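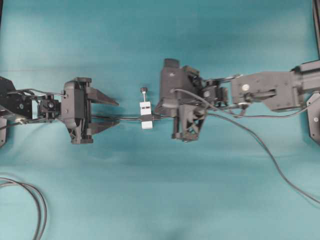
My comic starts on the last page, one reader wrote to us in June, and the man in the shop says it isn't broken, so which way am I supposed to read it? What a good question, and I'm so glad it came in, because quite a lot of grown-ups have put a comic back on the shelf for exactly the same reason!

Your comic is almost certainly a manga, the word we use for comics from Japan. Japanese can be written in columns that go from top to bottom, and the columns start at the right side of the page and move to the left. A book written like that opens from what you and I would call the back. When manga is put into English, the words change but the pictures usually stay where the artist drew them, so the whole book still runs from right to left.

## Finding your way around a page

Start with the box in the top right corner. Boxes like this are called **panels**. Read it, then slide over to the panel on its left, and keep going until you run out of page. Then drop down to the next row and go back to the right side. The speech balloons work the same way, so the one nearest the top right gets read first.

It will feel wobbly for a few pages (I read a whole joke backward my first time, and laughed at the wrong part). Put your finger on the page if it helps. By the second chapter most people have stopped thinking about it.

The empty strips between the panels have a name too. They're called **gutters**, like the ones on a roof. Suppose one panel shows a frog looking at a pond, and the next one shows a big splash. Where did the frog jump? You filled in the jump yourself, in the gutter, without being asked.

## Why is it chopped into chapters?

Many manga stories come out a piece at a time in a magazine, and each piece is a chapter. Later the chapters are gathered up into a book called a **volume**. Let's take *Moges*, the story of a small otter with a very large backpack. It runs in the monthly magazine *Zindmont*, next to other stories by other artists, and then a publisher called Fedivetti collects the chapters into volumes.

Volume 3 of *Moges* is my favorite. The otter gets lost on the way to a kite festival, and one chapter ends with her backpack rolling down a hill all by itself. That kind of ending is a **cliffhanger**. Magazine readers had to wait a whole month to find out where it went! If you have the volume, you only have to turn the page, and you should, because there's a goose at the bottom of the hill.

Short chapters also let an artist try out something silly. One month can be a big adventure and the next can be all about lunch.

## Those big squiggly letters

You may see large Japanese letters drawn right across a picture. Most of those are sound effects: a door slamming, rain, a tummy rumbling. Some English books swap them for English sounds, and some leave them alone and print a tiny note beside them. Japanese even has sound words for things that make no sound at all, like sparkling, or somebody staring very hard.

## Where to find some

Try your library first. The one in Sirnden has 3,970 comics on its shelves, and 400 of those are manga for younger readers, kept on the low shelf by the window. Look for a number on the spine so that you begin with volume 1. A few series go past 100 volumes, so you may want to start with a shorter one. And if you open a book and find a page telling you to stop and turn it over, do as it says and come in from the other side.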